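Kendis Community Help > Shared Workspaces

Who may stand at the table while a sorting arm is running?

Posted by zaltbridge_facilities, 24th February
Our site is preparing written rules for a robot arm that sorts empty drink containers. Visitors regularly ask to watch from the opposite side of the table. Is a marked line on the floor sufficient, or must the arm stop whenever a person approaches?

Rocío Domínguez
A floor line alone should not be treated as a safeguard. Your risk assessment must establish the speed and force permitted when a person is within reach, and the arm must be held to those limits by its controller. At Baloyi we require 300 mm of clear table between any observer and the farthest point of travel. One trained operator keeps the emergency stop within reach for the full session.
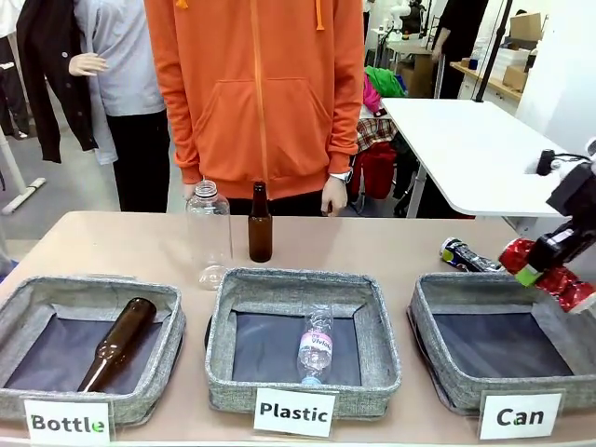
Bin labeling belongs in the same document. Each category should have one bin and one printed label on its front, as with Bottle, Plastic and Can, and the wording should match the names used in the task log. Glass requires its own handling rule — a grip setting suited to a crushed can should not be carried over to a brown glass bottle without a test.

dinosura_ops
We just use a line. No trouble in six years.

m_harlan
Review the assessment whenever the gripper is changed. Ours is next due in April.

Related items
Emergency stop checks for shared tables
Visitor sign-in wording
Storing glass near moving equipment

This site uses cookies to remember your settings. Accept | Manage
Contact us | © Kendis Community Help | Back to top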